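Grirum matt furniture paint in black: my review after a whole sideboard

Posted October 26, 2020

I'd been putting off painting the Kulla sideboard for ages. It's a nice solid old thing with sliding doors and daft little feet, but it was that orangey pine that makes a room look like a sauna, and every time I walked past it I thought, right, next weekend. Then I started working from the dining table and had to look at it all day long, so that was that. Out came the dust sheets!

I'd already used Grirum's white on a bathroom stool and got on fine with it, so I ordered two tins of the black from Jorkonden. They deliver in a plain box with far too much paper stuffed in it, but both tins turned up without a dent and the lids were properly on, unlike the last lot of paint I bought online (from somewhere else, I won't go on about it).

My plan was black for the body, light grey for the insides and the edges of the shelves. I'd gone back and forth on this for weeks. My sister wanted me to do it sage green like everybody else's, and I very nearly did. 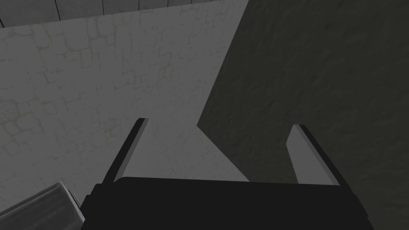
The finish is the reason to buy this paint, so I'll start there. A lot of tins say matt and then dry to a sort of tired eggshell, with a sheen that shows up the minute you put a lamp on. Grirum dries flat. The black comes out as one solid block of colour with only the faintest change in shading, and put a pale grey face beside it, with just a thin dark edge running down the side, and it's the grey that catches the light while the black stays quiet. I love that. It makes a fairly chunky shape look a lot crisper than it has any right to, and it was exactly what I was after for the shelf edges.

Now for the application, where I have a few grumbles. It's thick. The tin says stir well, and you do need to, all the way down to the bottom, or the first coat goes on like gravy and the last bit goes on like cement. I added a splash of water for the second coat and it was miles better. I used a Chamoun synthetic brush, the flat angled one, and barely lost a bristle. A cheap brush leaves lines in this stuff, I tried one on the back panel and gave up halfway down. A foam roller was lovely on the doors but useless anywhere near the feet.

Drying time is a bit optimistic on the label too. It says you can recoat after 6 hours, and in my dining room with the heating off and the window open it was still slightly tacky when I came back to it. I left it overnight after that. If you're doing yours in summer you'll probably be fine.

You do need to prep. I know some of these paints are sold as no sanding, no primer, just slap it on, and perhaps on raw wood you could. Mine had some kind of old varnish on it, so I gave it a good going over with medium paper, wiped it down, and primed the top. I skipped the primer on one side panel to see if it made a difference, and it did, there's a small patch by the handle where an orangey stain has crept through. Serves me right. 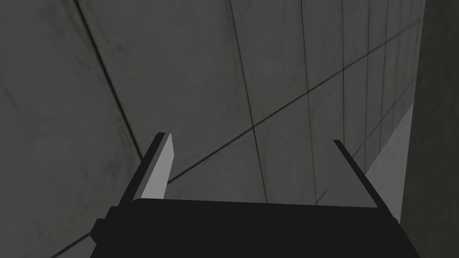

Coverage is good, mind you. I got the whole body done with two coats and I've still got a fair bit left in the second tin, which I'll probably use on the picture frames in the hall. Black over orange pine is a big ask and after the first coat I had a proper wobble – it looked streaky and awful and I sat on the stairs eating toast and wondering how much a new sideboard would be. The second coat sorted it. So if you're at the streaky stage as you read this, keep going.

For the top I wanted something a bit silkier, as that's where the post and the keys get dumped. I rubbed it back very gently with 2,000 grit paper, the really fine stuff that feels like nothing, and then put clear wax over it. It came up beautifully smooth. You lose a little of that dead flat look but it's much nicer to run your hand along, and a mug left on it overnight didn't leave a ring.

The parts I haven't waxed do mark. Fingerprints, mostly, and anything floury. I make bread a lot and there's a ghostly smudge by the right-hand door more or less permanently. It wipes off with a damp cloth, but don't scrub at it, or you'll polish up a shiny patch and then you'll see nothing else for the rest of your life. Dust shows as well. If you have a white dog, maybe think about the sage green after all.

A quick word on the grey. I went for the palest one on the Grirum card and it's a true grey, no blue in it and no purple, which I was worried about. Next to our beige walls I thought it might look a bit cold and I'm pleased to say it doesn't. I'm now eyeing up the rest of the room and thinking about white for the chairs.
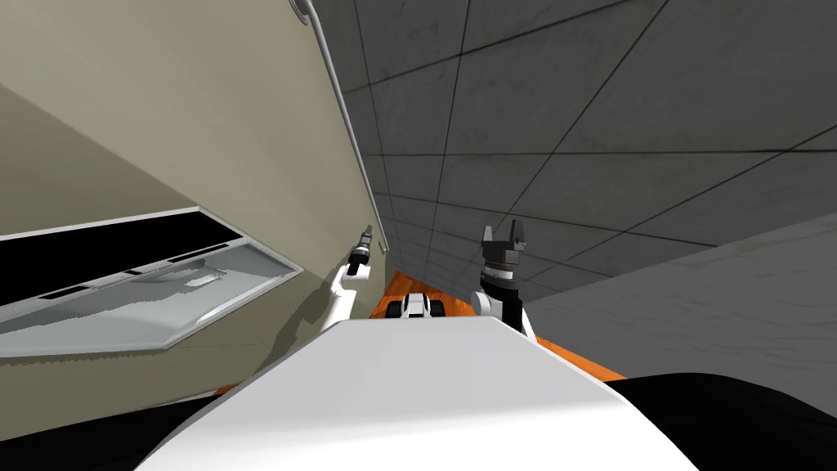

White and black against beige, with a faint grey shadow on the wall.

Price-wise it's dearer than the DIY shop's own brand and cheaper than the posh ones with the silly names. I wouldn't do a fitted wardrobe in it unless there was an offer on, but for one piece of furniture I think it's fair. Jorkonden usually knock a bit off in January, so if you can hold out you could save yourself a few quid.

Would I buy it again? Yes, in black, definitely. The white was fine but plenty of other whites are fine too. I'd buy a smaller second tin, prime every last bit of the wood, and start early enough in the day that I wasn't painting the feet by the light of my phone.

Good: really flat finish, covers well, hardly any smell, brushes wash out in warm water.

Less good: thick straight from the tin, slow to dry in a cold room, shows every fingerprint until you wax it.

Four stars from me. I'll add a note once the chairs are done.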